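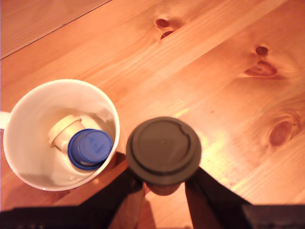 Gemechu Birhane wrote to us in June that he had stopped going to evening classes years ago, "mostly for want of one within walking distance," and he asked whether Nokbridge might ever have one again. We are so happy to be able to tell him yes!

Search this site Search Go

NOKBRIDGE EVENING CLASSES RETURN THIS FALL

VAUGHAN, 2020-10-07 – Jinen, the neighborhood learning club, will open 13 evening classes in Nokbridge this fall, with bread baking, beginner Portuguese, mending and family history among them (and choir, of course, because people would not stop asking).

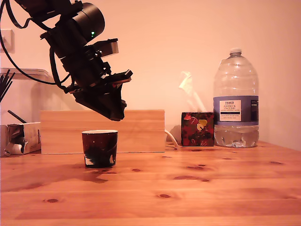
A small dark cup on a pine table.

Each class runs for 8 weeks and is kept small, so that everyone has room to spread out and still hear the teacher. Families who signed up early have already taken a good many places, though there is plenty left in the daytime-friendly sessions 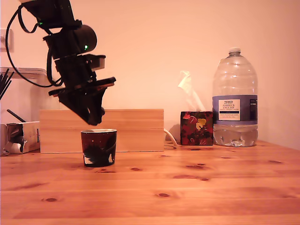 that begin right after lunch, which we added for people who work nights or would simply like to be home before dark. "I have wanted to teach mending here for such a long time," said Celeste Loureiro. "Bring the sweater you can't bear to throw out, and we'll start there."

A gift of $800 from Sindport will pay for yarn, flour and songbooks.
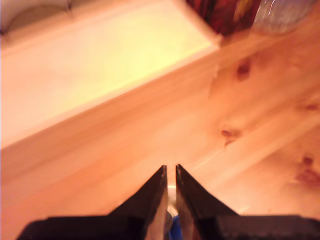
How to Sign Up

Call or write to Zoia Hladun at the Jinen office in Vaughan. You may choose up to 3 classes, and beginners are very welcome in all of them.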